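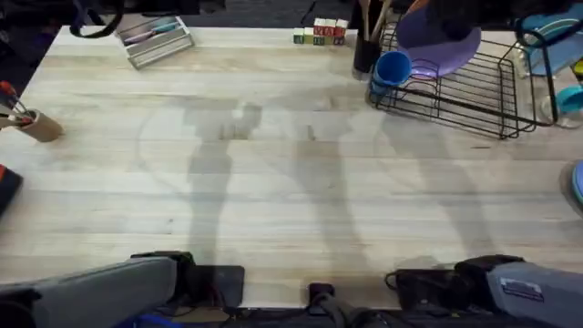
Funding > Reports > Uvgate personality quizzes

Progress report to the Moltier fund, 31/03/2018

The grant paid for 40 short personality quizzes on the Uvgate site. Thirty are live and the other 10 are written but need editing. The most popular so far asks readers to pick a door and has had more than 3,000 completed answers.

Readers complained that the results were too flattering and all sounded alike. Takeshi Sasaki has rewritten the color and season quizzes, and the handwriting one is next. We dropped the birth month quiz.

Grarnon still owes us the drawings for the tree quiz. Spending is within budget. We expect to finish in August and ask that the last payment stay on that schedule.

This site uses cookies. Accept | Settings

Contact | Copyright Uvgate | Back to top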